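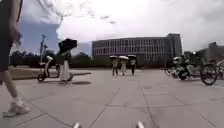

# Fleta Consult

Fleta Consult is a hosted tool for running public consultations. A town, county or agency uses it to publish a proposal, take comments from residents, sort those comments, and publish a written response. It's made by Zarkeck and sold by yearly subscription.

Current release: 4.2, May 23, 2022

## What it does

Each consultation gets its own page with a summary, the full documents, a closing date and a comment form. Residents can comment on the whole proposal or on a single paragraph of it. They don't need an account. If they leave an email address, they get a receipt with a copy of what they wrote and a notice when the response is published.

Staff see every comment in one list. They can tag it, assign it to a colleague, merge exact duplicates and draft a reply. Comments that arrive on paper or by phone can be typed in and marked with the channel they came from, so the final report covers all of them.

When the consultation closes, Fleta Consult builds a report with the totals by tag and by district, the comments themselves (with names removed unless the sender agreed to be named), and the staff response to each tag. You can edit it before it goes out.

## Mobile and accessibility

The comment form works on any phone browser from the last five years. Pages are built to WCAG 2.1 level AA and were tested with keyboard only and with two screen readers. Attached PDFs are the customer's own responsibility, but the upload screen warns you if a file has no text layer.

Nhi Võ leads the form design team at Zarkeck. Her group cut the standard form from three screens to one in the February release. The old layout is still available under Settings — Forms — Legacy, and will stay there until version 5.

## Languages

Resident pages come in English, Spanish, Vietnamese, French, Haitian Creole and Simplified Chinese. You supply the translation of your own proposal text. Buttons, error messages and emails are already translated. The staff side is in English and Spanish.

## Plans

| | Phan | Tanholm |
|---|---|---|
| Staff accounts | 10 | Unlimited |
| Open consultations at one time | 4 | Unlimited |
| Price per month, billed yearly | $218 | $1,060 |
| One-time setup fee | $160 | $800 |
| Single sign-on (SAML) | No | Yes |
| Map comments | No | Yes |
| API access | Read only | Read and write |
| Support | Email | Email and phone |

Both plans include unlimited comments and unlimited resident visits. Moving from Phan to Tanholm partway through a year is prorated, and the setup fee you already paid is taken off the new one.

Map comments let a resident drop a pin or draw a line and attach a comment to it. You can load your own parcel or zoning layer as GeoJSON or a zipped shapefile. KML is not supported.

## Data and records

All data is stored in the United States and backed up nightly. Customers own their data and can export it at any time as CSV, JSON or a single PDF per consultation. Retention is set by you, per consultation. When a subscription ends, the account stays read-only for 90 days and is then deleted.

Fleta Consult does not use advertising cookies and does not share resident email addresses with anyone outside the customer's account.

## New in 4.2

- Paragraph comments now work in documents with numbered tables
- Closing dates can be extended without resending the opening notice
- Duplicate merge keeps both time stamps
- Fixed: the district filter ignored comments entered by phone
- Fixed: receipts in Vietnamese dropped some accent marks in the subject line

## Ordering

Use the quote form on this site or send a purchase order to Zarkeck sales. Setup takes two weeks from a signed order — three if you need single sign-on. Trial accounts run for 30 days on the Tanholm plan and hold one open consultation.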